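Home | News | Events | Archive | Subscribe

Print this page | E-mail to a friend

Getting the House Ready for the Cold

It's October already, and every year I promise myself I'll start on the drafts before the first frost, and every year I'm out at the hardware counter in Namberg with everybody else! So let's get a jump on it together this time. Many of our houses on Killedis Lane are old and leaky (mine certainly is), and a surprising amount of warmth slips out around doors, windows and chimneys that get no attention from one winter to the next.

The Godska store has rolls of foam weatherstrip again, 300 of them at last word, and members can pick up theirs at the side counter until 6 in the evening. Bring your measurements with you, please, and wipe the door edges down with a damp rag before you stick anything on, or it'll peel by Thanksgiving. Last fall 149 households took part, and I'd so love to see more of you on the list. Older folks who'd like a hand with ladders can leave a note in the box at the Prado hall, and we'll match you up with a neighbor.
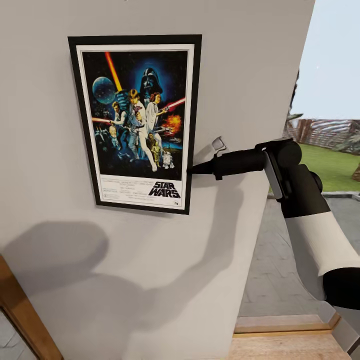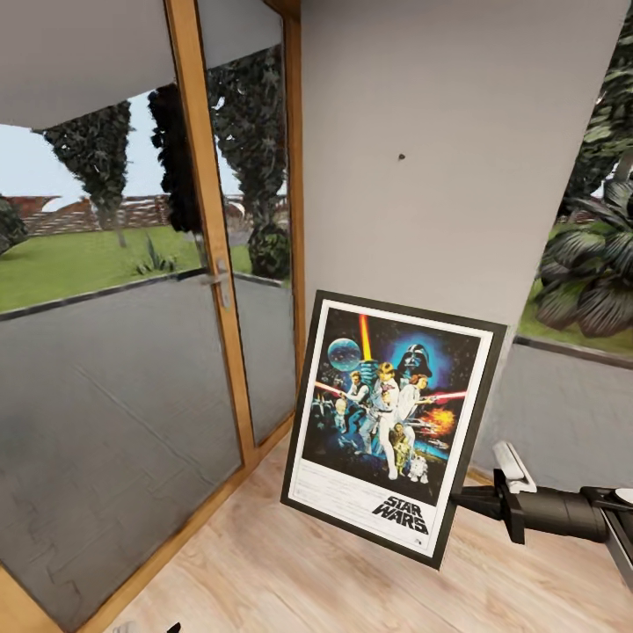 Big glass doors deserve a good look along the bottom rail.

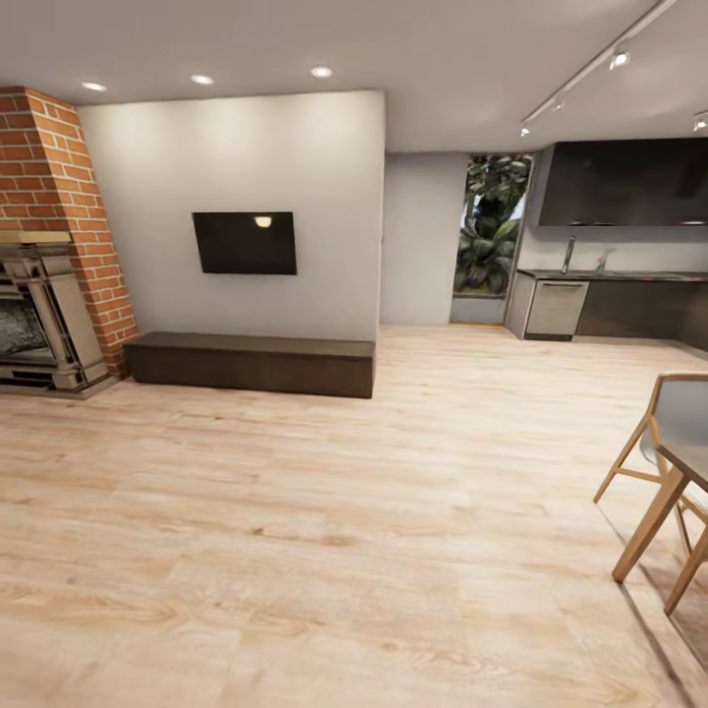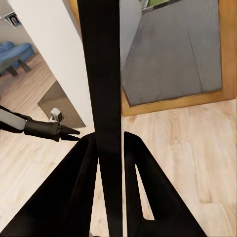 Do I need to be a member to borrow the caulking gun?

Anyone on the lane may borrow it for a weekend, as long as it comes back clean.

Contact us | Copyright Killedis Lane Neighbors | Back to top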